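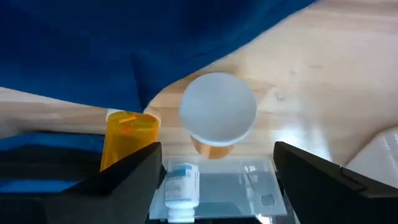

Wrist view over the tray, two amber bottles behind.

Stavitz wrist camera kit, second look

4 min read

Search this blog Type and press enter

The Stavitz kit ships as a camera module, a bracket, a flat cable and a bag of screws. I bought mine in February to replace a Jamdale unit with a failing connector. The first post covered mounting. This one covers using it on small plastic containers, mostly medicine bottles, on a wooden table.

Field of view is the main reason to buy it. Both fingers stay visible at the bottom, with the gap between them and a good stretch of table beyond. The Jamdale showed one fingertip and a lot of bracket. With the Stavitz I can line up on a white bottle lying on a clear tray without checking a second camera.

Clear plastic is still a problem. The tray picks up pale streaks, and its raised edges are easier to find than its flat surface. Varnished wood throws a bright patch as well. Locking exposure helps more than any of the filter presets. I run preset 2 with gain fixed at 6 and leave it there.

Amber bottles are easier than I expected. The orange body separates well from pale wood, and a round white cap seen from above is close to an ideal target. Label text is another matter. Small print blurs at working distance, so don't plan on reading labels with this camera. Annag Munro runs the same kit with the Mascombe lens and gets sharper print, but she loses the fingertips.

The bracket holds. I retightened it once, after 10 hours of use, and it hasn't shifted. The supplied cable is too short for my arm, and the clip that should hold it to the forearm is useless. I used tape.

Software is the weak part. Dow, the bundled viewer, drops its calibration whenever the cable is unplugged. Save the file by hand and reload it. Error 217 means the file path has a space in it, which the manual leaves out.

I'm keeping the kit. Next post will be the longer cable, if it ever gets here.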